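In Defense of the Untidy Work Table

When I moved to Drernudwood, my first desk was in a shared workroom with a very strict rule: at six in the evening, every table must be empty. I followed this rule for 14 months and I think now it was a mistake. Each morning I lost time to build again the same small order I had destroyed the night before.

A table in use is a kind of memory. The things on it say where we stopped and what comes next. I do not defend old cups or dust – these should go. But I think a manager who loves bare surfaces is often looking at the room from the door, and the people who sit in it pay for this view.

Color helps too, more than tidy people admit. In a room with a bright green table top, even a few stacked boxes in blue, white, green and pink are easy to find again, and a screen full of colored tiles is not lonely beside them. I would leave such boxes where they are until the work is finished, and put them away only then.
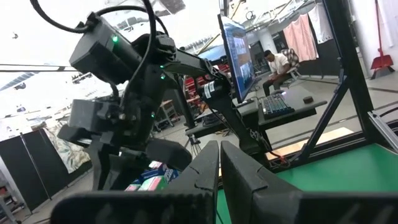
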